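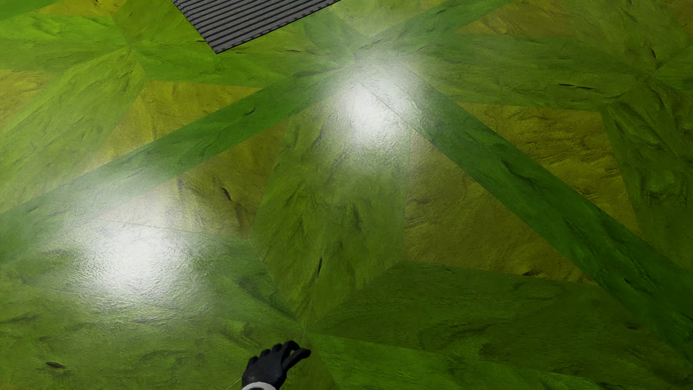 Recipes should give salt by weight. Most home recipes still give it by the teaspoon, and the teaspoon is a poor unit for something that comes in so many grain sizes. A spoonful of fine table salt holds far more salt than a spoonful of coarse flakes. The cook who follows the instruction exactly can end up with a soup nobody wants, and the written recipe gives no hint of where the error came in.

The usual answer is "season to taste." For a sauce on the stove this works well enough. It fails for anything that can't be tasted partway through: bread dough, meatballs, sausage, a brine, a casserole with raw chicken in it. In those dishes the salt has to be right before the heat is applied. A number is needed, and it should mean the same thing in every kitchen.

The working method is simple. Put the bowl on a scale, set the scale to zero, add the ingredients, and multiply the total by a percentage. For bread the base is the flour alone, and 2 percent is a sound place to start. My weekday loaf uses 619 grams of flour, an odd figure that comes from the size of my pan. At 2 percent the salt is 12.4 grams. My scale reads in whole grams, so I use 12 and have never been able to taste the difference.

I keep two salts in the house, a fine one from Katayama and a coarse one sold as Flineck. By the spoon they are different ingredients. By weight I swap them freely in dough, stock and beans. The one exception is salt scattered on top of finished food, where grain size changes how it hits the tongue. A recipe can call that "a pinch of coarse salt" and do no harm.

Two objections come up often. The first is that small amounts are hard to weigh. This is fair. A kitchen scale that steps by whole grams is useless for a single fried egg, and I wouldn't ask anyone to try. Below 8 grams I use a pocket scale, a Binus, which cost less than a decent skillet. A cook without one can dissolve the salt in a weighed amount of water and use part of that.

The second objection is that weighing takes the feel out of cooking. I don't see it. A recorded weight is what lets a cook adjust on purpose. When I make pickled cabbage from the booklet that came with my Jivham crock, I leave it 48 hours before the first taste. The first batch was too sharp for me, so I wrote down the salt and changed it by a few grams the next time. With spoons I would have had no way to tell whether I had changed the recipe or just packed the spoon harder.

Recipe writers don't have to drop the spoon measure. They can print both, weight first, and name the type of salt used for the spoon figure. It takes one line. Many already do this for flour, where a ten percent error costs a slightly stiff dough. The same error in salt is easier to notice at the table, and a large one can't be taken back out of the pot.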